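Category: Play food and sorting

The Flornora set is being checked piece by piece before it goes back on the shelf in December. The tray is a round white turntable with thin raised dividers, on a gray cylindrical base. Toast goes in last, as the slice is wider than most compartments.

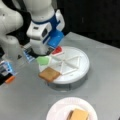 Sobia Jatoi writes that her set at Setham wore out at the hub first, and she would check that before any of the food.

Hub play is on the list. The tray is turned 100 times by hand, then checked for wobble at the rim.
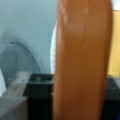

Surface wear is judged under a plain room light, with the piece held upright. Gloss tends to go first where fingers close on it. A pale patch of reflection, like the one on the orange-brown surface, makes fine scratches easier to find - tilt slowly and watch its edge.

Cleaning is a damp cloth and mild soap, then 19 minutes on a rack.

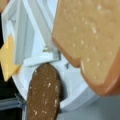 Pieces that pass go back in the tray by color. The rest are bagged and marked for Lyle Benavides.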